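Cunton Makers forum > Projects > Robots and automation
Thread: Handheld gripper for picking up crisps and other squashy things (build log, opinions wanted)

wobblybench 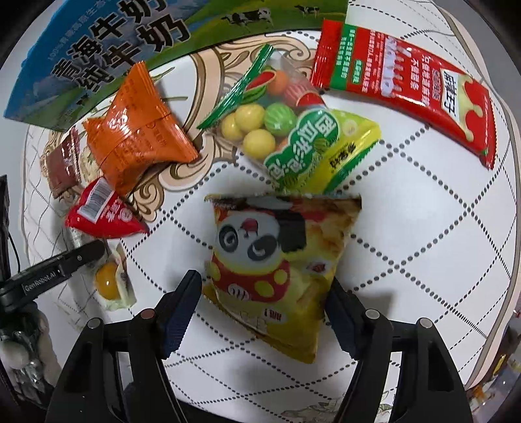

tinsnips_sue
Finally, a soft stuff thread! Everyone on here builds grippers for wooden blocks and then wonders why they can't pick up a sock. What are you doing about grip force? A crisp packet is mostly air, so if you set it up to close until it meets something solid you'll go straight through to the crisps.

wobblybench
Yes, exactly that problem! Right, proper first post, I got carried away and hit send.

The plan: I want a small arm at home that can clear snacks off a table into a tub. Before the arm does anything I'm working with the gripper in my hand, so I can learn what a good grab feels like and record it as I go. Two black fingers, blue pads on the inside, packet goes between them. I've been at it most evenings since February and I'm having a brilliant time.

So far the fingers are fine and the closing is where it all goes wrong. I've got a spring in line with the drive so it gives a bit, and I stop closing when the spring has squashed by 3 mm. Lovely on a milk carton. On a puffy packet it either stops too early and the thing slides out, or it carries on and I hear crunching.

The arm it's all meant for is going to be a home build too. I've called it Wavier, after what it did the first time I switched it on.

pulleyman50
What's the pad material? I'd look there before touching the spring. Grippy pads let you get away with far less squeeze.

wobblybench
The pads I'm testing tonight are a soft silicone, poured in a mould I cut myself. I've got a second lot poured a bit firmer. I'm fairly sure the soft ones are better but they pick up crumbs and dust like you wouldn't believe and after half an hour they're as slippery as anything. A wipe with a damp cloth brings them right back.

grommet
I'm going to disagree with pulleyman a bit. Sticky pads hide a bad grip. I went down that road with my own gripper and ended up with something that could pick up any packet going and then couldn't let go of it! It would open, and the wrapper would hang off one finger like a flag. Thin foil is the worst for it, clear film next.

My vote is for plain firmer pads with ridges cut across, and sort the force out in software.

pulleyman50
Ridges on a foil wrapper just skate about. Tried it. You need the surface to sit down into the creases.

grommet
Depends how deep you cut them. Mine were shallow and they worked.

tinsnips_sue
Could you two try it on the same packet some time? You've been having this argument since the egg thread.

wobblybench
Ha, I do get the hanging-off-one-finger thing with the little bars. I'll cut ridges into the firmer pads and try both, it's only an evening's work.

One for everybody though. Where do you grab a packet? I've been going across the middle because that's what my hand wants to do. Pinching the crimped edge at the top seems cleverer, as there's nothing in there to break, but you have to come in so precisely and the packet swings about once it's up.

jumpring
Crimp every time if you can get to it. The trouble is that it lies flat on the table. You want a thin fingertip that can slide under, and then you've got a thin fingertip which is rubbish for everything else.

tinsnips_sue
Across the middle, but low down, where the contents have settled. You're gripping the crisps as a lump and there's less air to fight. And shut the fingers slowly for the last bit. I have mine closing at full speed until first contact and then it drops right down. Made more difference than any pad I ever made.

wobblybench
Ooh, how do you spot first contact? I've only got the spring to go on and it barely moves on a puffy bag.

tinsnips_sue
Motor current. It's noisy, so I take a running average and look for it to climb and keep climbing. You do need to move slowly enough for the average to keep up.

aertsfan
If you're near Cunton at all, the Aerts bench in the shared workshop has a decent set of luggage scales and a bit of foam with a load cell under it. I used it to work out how hard I was really squeezing. I'd been guessing and I was miles out. Book the bench though, it gets busy in the evenings.

wobblybench
Didn't know about that, thank you! I'll take the whole lot down. I'll warn them that I'm bringing snacks.

pulleyman50
What are you testing with, by the way? If it's all one sort of packet you'll end up with a machine that picks up that one packet.

wobblybench
A real mixture, I went a bit mad in the shop. There's a yellow crisp bag with a panda on, a carton of milk, gum balls in a see-through bag, a long red packet, a red triangular one, an orange foil thing and a small brown wrapped bar. The gum is my favourite because the balls move about inside, so you think you've got a good hold and then they all roll to one end and the bag tips out. It's properly funny the first few times.

I want to get to 50 good grabs on each, shuffling them round the table in between so they never sit the same way twice.

jumpring
50 isn't many if you want to train anything on it. I'd be thinking of a lot more, and on more than one table. A patterned top like yours is a nice hard test for the vision side but it'll learn the pattern if you let it.

wobblybench
Fair. I can get at a plain one in the kitchen. I'm not training anything very clever yet. Stage one is to play a recorded grab back on Wavier and see if it does the same thing. Stage two is where I'll need a lot more, and probably a lot of help from you lot.

grommet
Playback on its own is going to disappoint you. Shift the packet by a finger's width and you've missed.

wobblybench
I know, I know! I still want to see it do it once.

grommet
Oh, same. I'd do it too.

rivetrabbit
Coming in from the Jumine kit side of things. Has anyone here put the Jumine servo on a gripper? I've got two spare and they seem strong enough, but they get warm if you hold anything for more than a minute.

pulleyman50
Holding a load with a hobby servo always warms it up. Put a worm drive in so that it holds without power. Slower, but for picking up crisps who cares.

rivetrabbit
Slow would do my head in. But noted.

tinsnips_sue
Worm drive means you lose the feel through the motor current though. Can't have both, sadly. Wobbly, don't fit a worm drive if you want to try my trick.

wobblybench
Staying as I am then. Back with results when I've got some.

wobblybench
Results! I had a whole afternoon on the Aerts bench and it was the best fun I've had with this so far.

Squeeze first. I was closing far harder than I thought, just like aertsfan said. On the crisps I could drop to less than half of what I'd been using and still lift it cleanly, as long as I went low on the bag.

Then pads, same crisp packet for both, 80 grabs each:
Soft plain pads: 70 good lifts, but they needed wiping several times on the way.
Firmer pads with ridges: 61 good lifts, no wiping at all, and every single one let go properly.

So you're both right, which I'm sure will please you both enormously.

And Sue, the slow last bit is marvellous. I put it in halfway through the day, after the pad tests, and I could hear the difference. Far less crunching.

pulleyman50
70 beats 61, I'm just saying.

grommet
How many of your 70 let go cleanly?

wobblybench
I only started writing that down when I got to the ridged ones. Sorry! But a fair few hung on.

grommet
Thought so.

jumpring
Why not one of each? Soft pad on one finger, ridged on the other. The ridged side lets go first and the weight peels it off the soft one.

tinsnips_sue
Might twist it as it lifts, with one side gripping better than the other. Worth a go though.

wobblybench
Oh I like that a lot. It's four screws to swap a pad on mine, so I'll have a go after tea.

rivetrabbit
Can you post your mould drawing when you get a minute? I'd like to pour a set for mine, Jumine servo and all.

wobblybench
Will do. It's drawn on the back of an envelope at the moment, so give me a day or two to do a clean one. Mind the corners when you pour, mine trapped air there until I started tapping the mould on the bench for a while first.

aertsfan
Whoever left crumbs all over the load cell, it's reading heavy.

wobblybench
On my way with a brush.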